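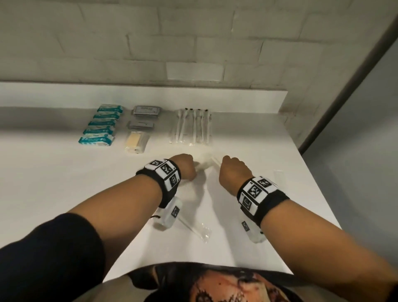 Take toothbrushes out of the package before putting them in kits?

Posted by Gwawr Craddock

I'm putting together toiletry kits for a shelter, soap and a toothbrush in each plus a few small wrapped things. The toothbrushes came in individual plastic sleeves. Do I leave them sealed or take them out to save room? The pouches are small and I have 257 to fill by December.

Alun Wogan
Leave them sealed. Most shelters won't hand out a toothbrush that has been opened, and ours sent back a whole box once. If the pouch won't close, get a bigger pouch. Lay everything out in columns on a table, one kind per column, and take one from each as you go. Keep the soap in its wrapper too or everything will smell of it. Call the shelter before you start, they usually have a list.

Meirion Gwynne
I take mine out but that's for my own travel bag. Cap on the bristles and it's fine.

Gwilym Trevor
Agree with Alun. If you've already opened some, keep those at home and buy replacements. Fold the empty end of the sleeve over and tape it, that gains you an inch or so. We did 700 kits that way with the Sorell pouches and they all zipped.

Related
Best size pouch for a toiletry kit
Can you donate hotel soap?
Marar or Zemis zip bags
How to store bar soap long term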